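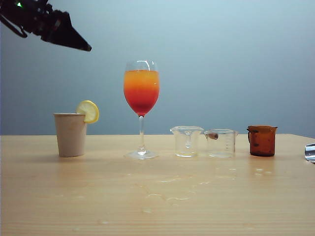

Lemon on the paper cup, sunrise in the wine glass, measuring beakers off to the side.

I've been making a no-booze sunrise for family barbecues for years, and it's the one thing I get asked for more than my potato salad (which is rude, because the potato salad is excellent). It's dead easy once you know which bit goes in when.

The colour does the work here. Heavy, sugary syrup sinks, juice sits on top, and where they meet you get that lovely orange blush.

What you'll need for a jug's worth:

1,000 mL orange juice, no pulp, straight from the fridge
500 mL pomegranate juice, for the syrup
A big scoop of white sugar, to taste
1 lemon
Ice, if you like it (I leave it out when I'm after clean layers)

Start with the syrup. Tip the pomegranate juice and sugar into a small saucepan and let it simmer gently until it coats the back of a spoon. Don't wander off! I did that one Monday and spent the evening chiselling toffee out of my good Durnumel pan. Pop the syrup in the fridge until it's properly cold.

Get your glass out. I like a stemmed wine glass, as you see more of the colour and your hand isn't all over it. Pour in the juice and stop well short of the rim, so you can carry it to the table without wearing it.

Now measure 2 tablespoons of syrup into something small with a spout. A little beaker is great for this – a mug dribbles down its own side and you lose half your syrup to the bench. Hold the spout close to the inside of the glass and pour slowly, in a thin stream. It'll slide down and settle at the bottom. Then leave it alone. No stirring, no swirling, and hands off the straws for a minute.

For the lemon, cut a round slice, not too thin or it flops. Make one cut from the centre out through the rind and push it down over the rim. It works just as well on a paper cup, though go gently or you'll crumple the edge.

If your layers go murky, your syrup is probably too runny. Put it back on the stove for a bit, chill it and try again. The murky one still tastes good, so drink it while you wait.

Leftover syrup keeps in a jar in the fridge for a week, and it's gorgeous over vanilla ice cream.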